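Help Wanted: Part-Time Trim and Brightwork Person, Firwood Garage, Doststead

Hi, I'm Tomomi. I run a two-bay shop that brings old American cars back to life, mostly from the fifties and early sixties, and I've got more chrome on my shelves than I can keep up with. I'm looking for somebody to come in and take over the trim side of things.
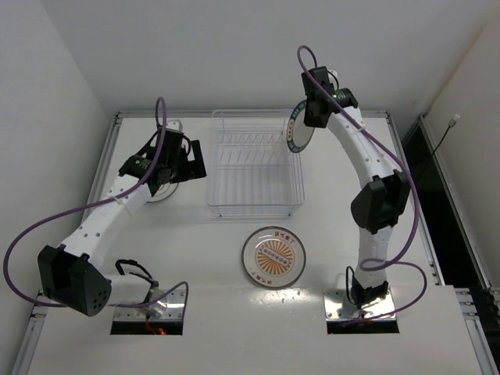
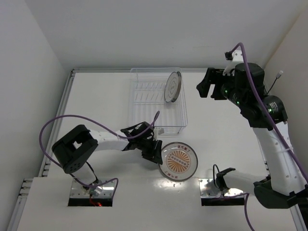 Dish rack and plates, two views. Photos: Tahsin Munasinghe

So what's the job? Bumpers, grilles, door handles, window surrounds, badges, all the shiny bits that make people cross a parking lot to look at a car. You'd be taking them off, bagging and tagging them, straightening what can be straightened and getting the rest ready for the plater. Then it all comes back and you get to put it on again, which is my favorite part of the whole business (I still get a little silly about it).

The big project right now is a sedan we call the Brusik, after the family that kept it in their barn. I've logged 1,274 separate pieces for that car so far, down to the clips, and 13 of them are missing. If you like swap meets and long phone calls with parts guys, you'll be very happy tracking those down!

You don't need a certificate. I'd like you to have worked on cars before, your own is fine, and to know your way around pot metal without snapping it. Some buffing wheel time would be great. You'll need a driver's license too, as there's a run out to Dwivedi Plating every other week and the van is a stick.

It's three days a week, and you can pick which ones as long as you stick to them. Pay depends on what you can do and we'll talk about it up front. I supply gloves, respirator and apron. Once you've been here 60 days you can use the lift for your own car after hours, and I'll put $100 a month toward tools.

To apply, send me a few lines about a car you've worked on and what went wrong with it. Skip the fancy resume. I'm reading everything that comes in by Saturday, December 15, 2018, and I'll call people after that to set up a visit. The Brusik has to be on the show field in June, so the sooner you can start, the better.

Tomomi Furukawa
Firwood Garage, Doststead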